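Rarkach PC Club
@rarkachpcclub

Thread. Every few months somebody tells me an old desktop can be made "like new" with a processor swap and a stick of memory. I've got one open on the bench, so let's see how much of that I believe. 1/9

The claim this time comes from a Trendov upgrade guide, which promises 40 minutes start to finish. The guide has two pages and one of them is the cover. 2/9 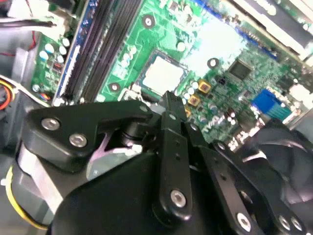

Memory is where these guides always start, and it's the one bit I half agree with. More memory does help an old machine, if it was short of it. But look at the board before you buy. The long black slots next to the processor look empty on this one, and the blue socket at the back edge looks like VGA. If your monitor is newer than that you may be paying for an adapter as well. Trendov doesn't mention adapters. 3/9

Processors, then. The guide says "choose the fastest chip that fits". Fits what? A chip can sit perfectly in the socket and the board still won't start with it. Check the maker's supported list, and check which BIOS version it wants. 4/9

Coughlan have 34 used chips listed under "tested". I asked what the test was. They said it had been tested. 5/9 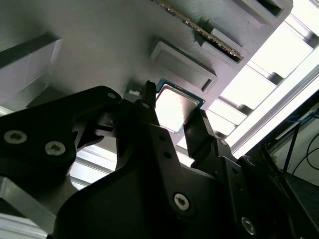
Anyway, handling. Hold a chip by its edges and keep off the contacts. Line up the corner mark with the one on the socket and let it drop in under its own weight. If you find yourself pushing, stop. I don't care what the video says. 6/9

Paste: a small blob. I've read 3,732 words on Tokivby arguing over the shape of the blob and I can't say any of it made my computer faster. 7/9
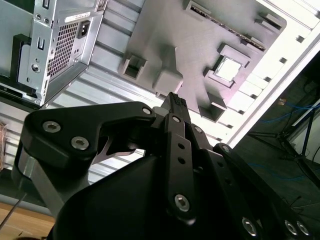
Power is what gets skipped. A new chip may draw more than the old one did, and a supply that has sat in a case for years isn't getting any stronger. Read the label on yours. Unplug it before you touch anything, and please don't open the supply itself. 8/9

So is it worth doing? For learning how a computer goes together, yes, I'd do it on a Friday night for fun. For saving money I'm still not convinced. Price up a decent second-hand machine first, then tell me I'm wrong. 9/9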